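Colored bars to replace paper tags in Groltau parts bins

Gekow will begin sorting its short metal stock by color in December, the company said in a notice to customers of its Groltau warehouse.

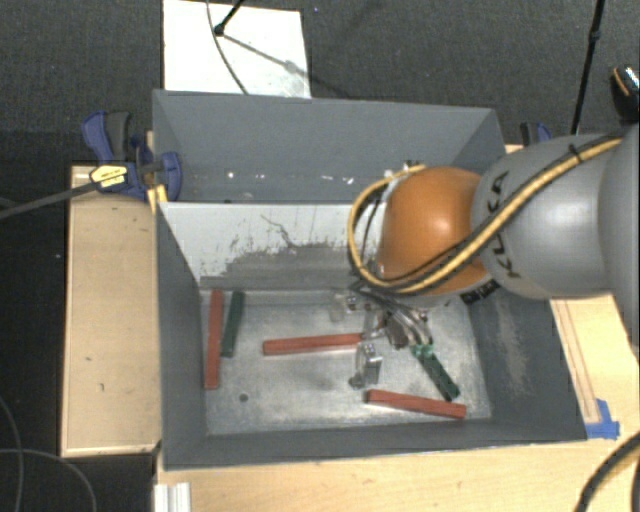

Red and green bars in one compartment of a two-part container.

Under the new system, bars kept for regular orders will be finished in red and bars held for repair jobs in green. Until now both kinds have been stored with a paper tag tied to one end. The tags tear easily, and staff have had to measure a bar again whenever one was lost.

The change covers 126 stock items, most of them bars used in shelving and light frames. Longer pieces, which are kept on wall racks in the back hall, will keep their stamped numbers and will not be painted.

Hendrik Visser, who manages the warehouse, said the colors were picked after a trial last spring with 700 bars. Blue was tried as well but was dropped when it proved hard to tell from dark green under the older lights in the packing area.

"People in packing asked for two colors and no more," Visser said. "They want to look into a bin and know which order it belongs to."

Divided containers will be used at the packing stations. The larger compartment is for bars, and the smaller one is for end caps and screws. Mixed colors are allowed in the same compartment as long as they are separated before the order is closed.

The finish is supplied by Bredetti and adds no measurable length to the bars, according to the notice. Customers who need bare metal can still order it, with a minimum of 1000 pieces and a longer delivery time. Prices for the colored bars will stay the same through the end of the winter.

Baloyi, which buys bars from Gekow for its store fittings, has asked for its open orders to be filled from the old stock first. Those orders will go out with paper tags as before.

Customers with standing orders do not need to change their item numbers. Questions about returns of tagged bars can be taken to the Groltau service counter, which closes at 4 p.m.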